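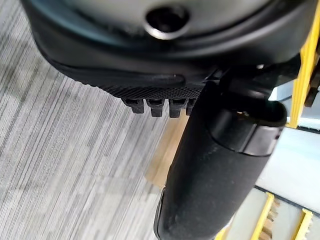 Trostwood Residents' Forum
Topic: Proposed change to overnight parking permits, Inderley Road

PermitDesk_Trostwood
04/10/2024
Residents are advised that the annual permit fee is proposed to rise to 34 dollars, effective December. The district has 335 marked spaces and 2,814 registered vehicles. Written comments are welcome in this thread.

inderley_north
I wish to register an objection. The fee was presented two years ago as a fixed charge. Households on the north side have no driveways and cannot avoid it.

M_Kurkia
I respectfully disagree with the previous poster. The notice issued at that time stated that the charge would be reviewed. I support the increase, provided that the evening patrols continue.

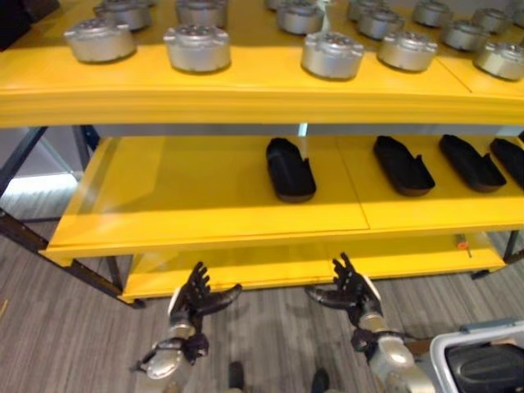 gatehouse7 replied that the patrols had not been seen on Inderley Road since spring, and asked that the schedule be posted before any vote.

PermitDesk_Trostwood
The schedule will be posted on the notices page. Visitor passes remain limited to 200 per month.

inderley_north
Noted. My objection stands. Please confirm whether second vehicles will be charged at the same rate.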